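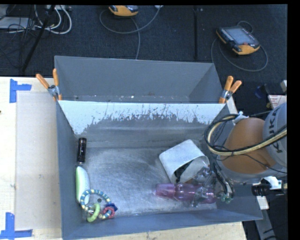
Niilo Partanen wants to know why I'd bother with clear fingers at all when the old rubber pads never dropped a bottle. Fair question!

So the pads were great on bottles and awful on anything with a hole in it. Beaded ring toys especially - they'd just skate along the bin floor.

Two finger sets on trial this month, the Gratik and the Plodach, same KUKA arm for both. 600 picks each, then I swap.

The see-through purple bottle is my least favorite thing in the bin. Ridges on the body, shiny all over, and my depth camera hates it (me too).

Gratik is ahead on the ring toy so far. Plodach is kinder to bottles but took me 3 tries to mount, ugh.

Myrto asked about suction next. Maybe in October - I need a quieter pump first.

We use cookies to keep you signed in. Accept | Settings
Contact | Copyright | Back to top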